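Trekenville, 6/18/25

# Plornley kitchen refit program moves to dishwasher and corner counter layout

The Plornley housing association will change the position of the dishwasher in its standard kitchen layout, following a review of completed units on its Trekenville site. The revised layout places the machine directly below the inner corner of an L-shaped counter, with the cup and plate storage within one step on either side. It applies to all remaining units in the current refit program. Work on the next group starts in July.

The program covers 162 kitchens. In the first group, the dishwasher was installed at the far end of the long counter, next to the entry door. Residents reported two problems with that position. The open door of the machine blocked the walkway, and clean dishes had to be carried the full length of the kitchen to reach the wall cabinets. The association's maintenance office logged the complaints over the winter and passed them to the layout contractor, Kostiuk, in the spring.

Kostiuk prepared two alternatives. The first kept the dishwasher where it was and moved the storage. It required new wall fixings in every unit and was rejected on cost. The second moved the dishwasher to the corner and left most of the storage in place. The water supply and drain lines already run behind the corner in these kitchens, so the pipe work is short. The association approved the second alternative with minor changes to the drawer positions.

A corner position has a known drawback. The door and the lower rack, when pulled out, can block access to cabinets on the adjoining side. The revised drawing handles this with a clearance strip between the machine and the first cabinet door on the return side. Doors and drawers next to the strip use projecting handles no deeper than the counter overhang. Installers are instructed to check that the lower rack rolls out to its full length with the adjoining drawer closed, and that the drawer opens with the rack pushed in. Opening both at the same time is not a requirement of the layout.

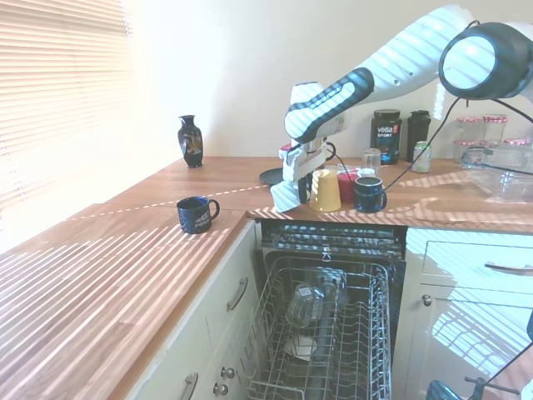

The counter surface above the machine is treated as the working area for loading and unloading. Cups, mugs and glasses collect there in daily use, and the layout drawing now leaves that part of the counter clear of fixed items. No wall-mounted rack, outlet box or under-cabinet appliance may be installed over it. Jars, tubs and other dry goods can stand against the back wall, where they do not reduce the free depth at the front edge.

Wooden counters remain the standard. The association considered a change to a composite surface in the corner, where steam leaves the dishwasher at the end of a cycle, and decided against it. Instead, the underside of the wood above the machine will be fitted with a vapor barrier, folded down 20 millimeters behind the front edge. The cut ends at the corner joint are to be sealed before the two counter sections are bolted together. In the first group, several joints had been sealed only from above, and the maintenance office found swelling at the lower edge in a small number of them. Those joints will be opened and resealed as part of the regular maintenance visits.

The guidance on oiling has been rewritten. Counters are to be oiled before the kitchen is handed over and again after the first heating season. The area within arm's reach of the dishwasher door should get an extra coat. Residents will receive a single printed sheet with the name of the oil, the drying time and the instruction to keep wet cups and glasses off the surface overnight after application. The earlier booklet, which combined counter care with appliance manuals, is withdrawn.

Cabinet fronts stay white, with bar handles and round knobs both allowed. Residents had asked whether the two types could be mixed in one kitchen. The association has confirmed that they can, provided the screw holes match the standard drilling pattern. Replacement handles will be stocked at the Urkirport depot, along with hinges, drawer runners and rack wheels for the dishwasher. Requests go through the usual repair form. Parts that residents fit themselves are not covered by the repair agreement.

Window blinds were also reviewed. Kitchens with a window at the counter end get strong direct sun for part of the day, and the wood in those units has changed color unevenly. Horizontal blinds with adjustable slats will be supplied to all kitchens of this type. The slats reduce direct light on the counter without closing off the window. Items left in one place on an oiled counter for several months can still leave a lighter patch, and the printed sheet advises moving them from time to time. Patches of this kind are classed as normal wear and will not be sanded out at the association's expense.

The loading instructions supplied with the dishwasher have been shortened to suit the corner position. Plates go in the lower rack, facing the center. Glasses and cups go upside down, preferably in the upper rack. Larger glasses may be placed in the lower rack if they do not touch the spray arm. Plastic cups belong in the upper rack only. Shaker bottles should be taken apart before washing, with the lid placed separately. Glass jars can be washed, but metal lids with a printed pattern should be done by hand to protect the print.

For unloading, the instructions recommend emptying the lower rack first. Water that has pooled in the bases of upturned cups in the upper rack can otherwise drip onto clean plates. Dishes that are still damp may be set on the counter above the machine on a cloth or drying mat. The corner itself is the hardest part of the counter to wipe, and the instructions ask residents not to store wet items against the back wall.

Installation in each kitchen is planned for 2 working days. On the first day, the old base unit is removed, the pipes are shortened and the new base unit is set and leveled. The counter is lifted back and joined on the second day, and the dishwasher is connected and run through a short test cycle. The installer checks the drain hose, the supply valve and the door seal during the test and signs the handover form once the cycle has ended. Residents should clear the counter and the base cabinets before the first morning. Wall cabinets do not need to be emptied.

The water supply to the kitchen will be shut off for up to 45 minutes on each of the days. Bathrooms are on a separate branch and are not affected. In kitchens where the shutoff valve is seized or missing, the supply to the whole unit has to be interrupted, and the installer will give notice before doing so. Valves found in this condition will be replaced during the same visit at no charge.

Kitchens in the first group will not be changed automatically. Residents who want the dishwasher moved can apply to the Plornley office, and applications will be scheduled after the remaining units are finished. Where the walkway is narrower than the current standard, the application will be given priority. The form asks for the distance between the open dishwasher door and the opposite wall, measured at floor level with the door fully lowered.

The revised layout drawing, the parts list and the printed care sheet can be collected from the site office in Trekenville or the depot in Urkirport. Installation dates for the July group will be delivered by letter. Residents who cannot give access on the assigned dates should return the slip attached to the letter, with an alternative date filled in.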